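Enamel dinner set from an estate sale – safe to use every day?

Asked by Hye-jin Seol in Kitchen & Table
3 answers

Hi all, hoping someone here knows their enamelware. I picked up a set of white enamel dishes with black rims at an estate sale in Alton back in February, and I love them to bits. The woman running it said they came out of a cottage and had hardly been used. There's no maker's mark that I can find on any of the pieces.

My partner reckons they're fine and I should stop fussing. My mum reckons I'm going to poison the lot of us. A few of the plates have chips on the rim where you can see dark metal, and one has a chip the size of a lentil closer to the middle. I'd like to use them for everyday meals, including soup and the odd tomato pasta, and we've got a toddler who bangs everything with a spoon.

So, my questions are whether chipped enamel is okay to eat off, whether I can run it through the dishwasher, and whether there's any way to get rid of the grey lines that cutlery leaves behind. I've tried dish soap and a sponge and they don't budge.

Thanks in advance!

Answer from Donnie Aitken
Marked as helpful by 10 people

I've been eating off enamel since I was a kid and I've got a cupboard full of the stuff, so I'll have a go at this.

Chips on the outside or right on the rim don't bother me much. What's under there is usually plain steel, and the worst it'll do is rust a bit. Dry it properly after washing and rub a dab of cooking oil on the bare spot. The one with the chip near the middle I'd retire, mostly for the toddler's sake. Once enamel has let go in one spot, the edges can keep flaking, and you don't want little glassy bits in anyone's porridge. Stick a pot plant on it. 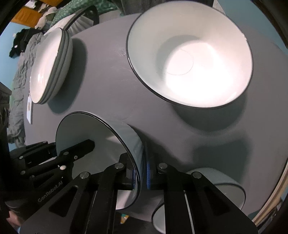
The other thing is age. If your set is modern I wouldn't lose sleep, but old enamel can have lead or cadmium in the coating, and you can't tell by looking. White is generally less of a worry than the bright reds and oranges, but that's a rule of thumb and no guarantee. The swab kits from the hardware store are a bit hit and miss on glazed things, so if you really want to know, ring a lab and ask what they charge. Until then I'd keep the tomato sauce and anything with lemon or vinegar off them, and give the toddler something else to bang on.

For the grey lines, make a paste of bicarb and water, leave it on for a few minutes and rub with a soft cloth. They're metal from the cutlery sitting on top of the enamel, and they mostly come off with a bit of patience. No steel wool! I ruined a lovely pie dish that way and I'm still cranky about it.

Dishwasher – I do it with the newer ones, on the gentle cycle, and unload them while they're still warm so the rims don't sit there damp. The old ones I wash by hand. And don't go from the freezer straight to a hot oven, that's how you get cracks.

Answer from Wekness

just chuck the chipped ones, they're cheap enough new. my nan had hers 300 years and she was fine lol

Answer from Dilto

Agree with Donnie on the bicarb. If that doesn't shift the marks, cream of tartar with a few drops of water worked better on mine, especially in the bottoms of the bowls where the spoons go round and round. Do 2 goes at it before you give up, and rinse really well.

Also, if you stack them, put a bit of paper towel or an old tea towel between each one. Most of the chips on my set came from stacking and hardly any from meals. I cut up a flannel sheet for mine and it's lasted ages.

Comment from Hye-jin Seol

Thank you, this is so helpful! The bicarb worked a treat on 3 of the plates and I'm about to start on the rest. Middle-chip plate is now living under a fern. Going to ring a lab before the toddler gets anywhere near them, and Mum is delighted to be half right.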